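Garment Handling Bench: Plaid Shirting and Striped Khaki

Photo gallery, Jordale textile care notes
Text: Corinne Whitfield. Garment selection: Osvaldo Vitale.
Posted Oct 29, 2026

This gallery covers two garments from the fall set, one in red and navy plaid and one in tan cloth with dark pinstripes, together with the small wooden rack used for hanging. The set was put together in September and has 58 pieces. These two are grouped because they behave differently when bunched, and because both go on the same rack. Fabric terms follow the Norkow word list, second edition.

Catalog entries are kept short. Fiber content is not given for either piece, as the lab sheets from Zanetti had not arrived when the page was prepared. Readers who want the wash records should ask for sheet 171.

1. Plaid, bunched

Red ground bands with navy squares, crossed by thinner dark stripes. The weave is a fine diagonal twill. On a plaid of this type the pattern lines are a useful guide to distortion: where a band curves, the cloth under it has been pulled or folded off grain.
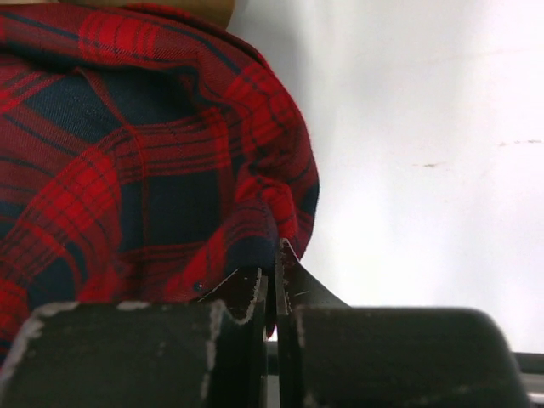 For hanging, the cloth should be opened out from the collar before any attempt is made to square the shoulders. Working from the hem tends to turn the body over on itself and the folds then have to be taken out twice. A brushed surface also grips its own layers, so the upper layer should be lifted clear and laid back down. Dragging it sideways moves both layers together.

Large checks show a crooked hang at a distance of several feet. Rosario Zanetti recommends matching one horizontal band across the front opening and ignoring the rest until that band is level.

2. Tan cloth with pinstripes

Fine woven surface, smooth and slightly matte, with thin dark-brown stripes. There is a zipper on this piece. Stripes should be read with the cloth flat. When it is gathered, the spacing looks uneven and no measurement taken from it is of any use. 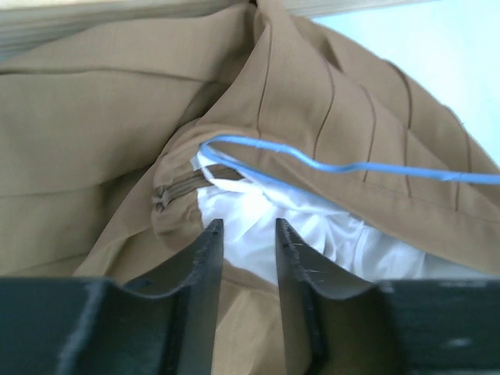 Creases in smooth cloth of this weight are sharper than those in flannel and stay longer. The piece should be hung within the hour if it is to be shown unpressed. If it has been left in a pile overnight, a light steam on the reverse side is enough for most folds. Close the zipper first. An open zipper lets the two edges drift, and the stripes on each side then settle at different angles.

Ermanno De Luca has asked for the stripe direction to be recorded along with the fold direction. This has been added to the form and applies to all striped pieces from now on.

3. Both cloths on the table

Plaid flannel with the khaki-brown cloth lying over part of it. A small grey tag sits between layers of the plaid. The tabletop is white, and a light wooden box stands in the upper right corner of the view.

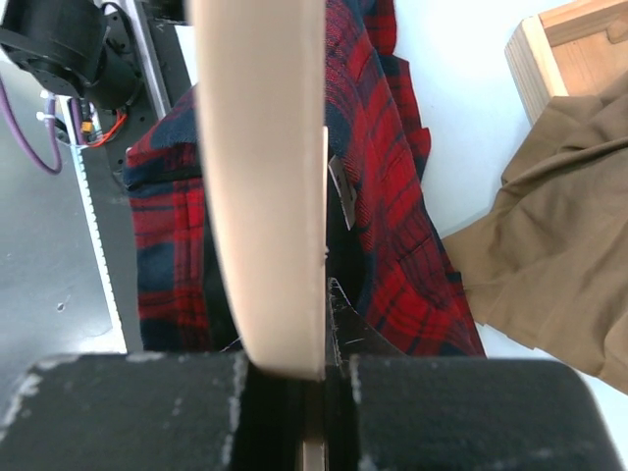 4. Rack and hangers

The rack is light, honey-colored wood with a thick round top bar and a rectangular base piece with a raised rim. A low rack is adequate for checking shoulders and collars but too short for full drop, and longer pieces will reach the table. Drop is therefore measured separately on the wall rail, which takes lengths up to 900 mm.

Hanger choice matters more on smooth cloth than on flannel. A broad rounded end supports the shoulder over a wider area and leaves a softer mark. Thin hangers take less room on the bar and are acceptable for short periods. Tetteh Gbeho keeps the current list of which pieces go on which type, and changes to it should be sent to him before the next set is sorted.

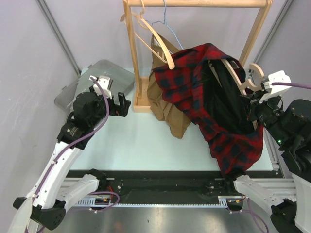

Plaid and brown garments at the rack, with wooden hangers and a light blue one on the bar. The plaid is open to the right, showing its black lining.

Notes on the entries

Color names are by eye under the bench lighting. "Tan," "khaki" and "brown" have been used loosely in earlier galleries and will be brought into line once the Wokari color cards are in use. Until then, the piece number should be quoted in any correspondence, as color alone has caused two mix-ups.

Lined garments will be given their own gallery. Corrections to the text go to Corinne Whitfield, Jordale, with the section number in the subject line.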